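Throw Away Fewer Bad Grasps

Most teams that gather hand-held gripper data grade it the same way. A person performs the task, the recording is checked, and anything with a slip, a regrasp or a long pause is dropped before training. The number that gets reported is the count of clean examples. I think this is the wrong number to chase, and for cloth it does real harm.

Cloth has no fixed shape. A mug picked up by the handle looks much the same every time, so a clean example of one pick is a fair stand-in for the next. A crumpled cloth is in a new state on each attempt. The corner may be folded under, or pinned by the weight of the rest, or missed by a centimeter. A model trained only on tries that went well has no record of what to do in the other states, and at run time it will reach them early and often.

Our last set at Steltitwood came to 572 recordings of two-handed cloth work, made with a pair of hand-held tools in ordinary bedrooms. Under the filter we had inherited from the Leinonen project, 87 of them were rejected. I went through the rejects one at a time. Most showed a missed corner followed by a sound recovery. The operator let go, shifted the tool, closed again and went on. By any sensible reading these were the most useful files we had.

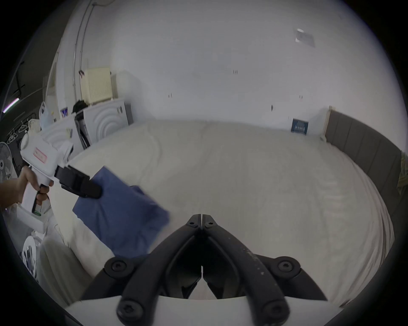
Two-tool cloth work on a bed, one corner held in the jaws.

The usual objection is that a model will learn the mistake along with the fix. This is a fair worry with a small set and a plain imitation loss. The remedy is labeling. Mark the segment from the miss to the release, keep it out of the action loss, and train on what follows. It costs an operator a few minutes per file. Recording a new one costs more, once setup and calibration are counted.

A second objection concerns speed. Recoveries make recordings longer, and long recordings drift. I accept this. We cap ours at 70 seconds and split anything over the cap at a point where both tools are open.

What I would ask of anyone publishing a cloth set is modest. State how many recordings were rejected and under what rule. Release the rejects in a separate folder. A set described only by its clean count cannot be compared with any other.

Comments (3)

tendon_drive
Agree on the labels, but who marks the start of the miss? Two of our annotators differed by up to a second on the same file.

mk_bench
We kept everything on Botley and the policy learned to hesitate before each pinch. Masking the pauses fixed most of it. I would add that to the rule.

foldline
Does the cap apply to bedsheets? Ours rarely finish under 100 seconds.

Related
Splitting Long Recordings Without Losing the Grasp
Comavik: Notes on a Shared Label Format
Why We Stopped Reporting Hours Collected
Calibration Drift in Paired Hand-Held Tools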